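Household Equipment Advice: Planning and Paying for a Kitchen Helper Arm

Venville Home Advisory Service
Kitchen and Workshop Tips, revised May

Members continue to ask what should be settled before money is spent on a small robot arm for the kitchen or utility room. The tips on this page apply to benchtop units bought outright, leased, or shared between households. They do not cover robot vacuums or mowers, which have their own page.

Start with the dishes, not the catalogue

Write down the items the arm will be expected to lift in an ordinary week. Mugs, tumblers and lunch containers are the usual candidates. Measure each one across its widest point and weigh it full as well as empty. A gripper that opens wide enough for a drinking glass may not open wide enough for a large mug, and sellers generally quote the opening with no padding fitted.

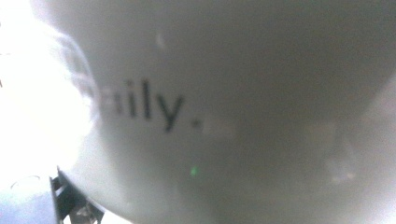

Glazed and glossy surfaces deserve a separate line in the plan. Strong light from a window or a bare bulb can wash out a camera's view of pale crockery, and a blind or a frosted shade is far cheaper than a better camera. Allow for this in the first budget. Households that leave lighting until after delivery often pay for a service call they did not need.

Setting the budget

The Service suggests dividing the total into purchase, fitting and upkeep. For a basic single-arm unit, members should expect to set aside over $700 for the arm alone. The Lecomte starter bundle was listed at $1133 when this page was revised, with one gripper, a mounting plate and a power supply included. Delivery and replacement finger pads were extra.

Pads wear quickly on handles and textured lids. A packet of Plindus pads costs $32 and, in a household of average size, should be replaced every three months. Put the yearly cost in the budget from the beginning.

Before signing, ask the seller for the following in writing:

Maximum gripper opening with pads fitted
Safe lifting weight at full reach
Price and delivery time for spare pads and cables
Length of warranty, and who pays return freight
Whether software updates carry a yearly fee

Try the task by hand first

A good deal can be learned before any arm is ordered. Hand-held grippers may be hired through the Itik tool library, and an hour spent moving the household's own cups with them will show which items are awkward. Use both hands if a two-arm unit is being considered, as the cost of a second arm is hard to justify when one hand does nearly all the work.

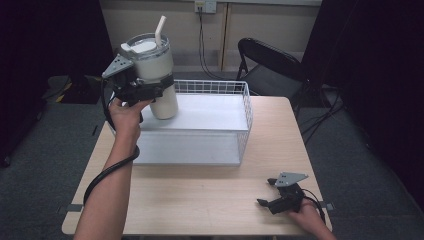

Repeat each lift several times and record any item that tips or slides. Tall tumblers should be tried with the lid on and then without it. Straws need clearance above the basket or shelf, and the height allowed in the plan should be taken from the top of the straw. An open wire basket is a sensible container for early trials, as its sides can be seen through and it is easily wiped down.

Space and power

Choose a table that does not rock. Mark the full reach of the arm on the surface with painter's tape and keep seating outside the line. Check that the nearest outlet can be reached without a cord crossing a walkway. Where an electrician is required, obtain the quotation before the unit is ordered.

Cables should have enough slack for the longest movement and be clipped at the table edge. Spare clips are inexpensive and may be bought with the first order.

Leasing and sharing

A lease may suit members who are unsure of their needs. Read the clause on accidental damage with care, particularly where liquids will be handled. Households sharing a unit should agree in writing on storage, cleaning and the cost of repairs.

Members may request the printed planning sheet from the Venville front counter. Completed sheets can be left there for review before an order is placed.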